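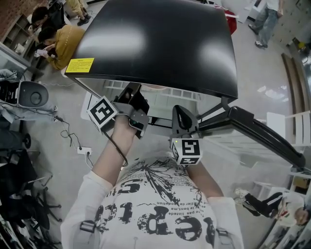
Last changed: 13th May, 5 replies

Monitor arm keeps sagging, what am I doing wrong?

palinepete
OK folks, I'm losing my patience with this thing. I've got a big black monitor on one of those jointed clamp arms (mine's a Feten, bought secondhand) and every single morning the screen is lower than I left it. I push it up to eye level, I have my coffee, I answer a few emails, and by lunch I'm looking down at it again like it's a bowl of soup. I've tightened the clamp on the desk twice. I even shoved a folded piece of cardboard under the first joint – please don't yell at me. The screen is a 76 cm one and pretty heavy, the older type with the thick glossy back. Is the arm dead or is it me?

dodness_desk
The clamp has nothing to do with it! The clamp only holds the arm to the desk. What you want is the tension screw, usually up near the elbow or just behind the tilting head. On mine it takes a hex key and you have to turn it a LOT more than you'd think, I gave it 12 full turns before I felt any difference. Put the arm out level first with the screen on it, otherwise the screw is really stiff and you can chew up the head.
Also take the cardboard out, come on.

wihongi
Going to disagree a little with dodness. If it drops slowly over a few hours, that sounds to me like a tired gas spring, and cranking the screw only buys you a couple of months. I did the same dance with my old one. Ended up replacing the whole arm with a Paline and sold the old one to a guy with a tiny screen, where it worked great, so go figure. What does your screen weigh without the stand? Look it up and compare it with what the arm is meant to carry.

And get someone to help you when you put the panel back on. One person with both hands under the bottom edge, the other one doing the screws. I tried it alone with the screen balanced on my knee and I still have the dent in the desk.

dodness_desk
A couple of months? Mine has been up since March of last year and hasn't moved an inch. Gas springs do wear out, sure, but most of the ones people throw away were never set up for the weight in the first place. Try the free thing before you spend money.

Horacio Cabral
I put these up for our office so I'll throw in my two cents. You're both kind of right. Do the screw first. If you run out of thread and it still sinks, the spring is done.

Things I'd check while you're at it:
The tilt joint. People mix up sagging and nodding. If the screen tips forward but the arm stays put, that's a separate bolt, right behind the panel.
The cables. A short power cord will pull a screen down all day long. Leave a nice loose loop by the elbow.
Any yellow warning sticker on the thing. Read it before you take screws out! I know, I know. I skipped one for years and it was the one about the arm springing up when you take the weight off. It came up fast and got me right in the chin.

One more thing about the glossy backs, if yours faces the room like one of ours does. It picks up every ceiling light and every fingerprint. I handle them by the bottom edge now and keep a soft cloth in my pocket.

palinepete
Wow, thanks everybody. So I found the screw, it was hiding under a little plastic cap that I honestly thought was decoration. Gave it a bunch of turns with the arm out level and it's holding so far. It does nod forward a bit though, so Horacio, I guess I've got your tilt bolt to hunt down next. Weight of the panel is around 5 kilos by the manual. Cardboard is in the recycling, dodness, you can relax :)

wihongi
Five kilos is nothing for a Feten, so I take back the part about the spring. Mostly. Stick a bit of tape on the wall level with the top of the screen and look again in 2 weeks – then you'll know if it's creeping or if you're just slouching.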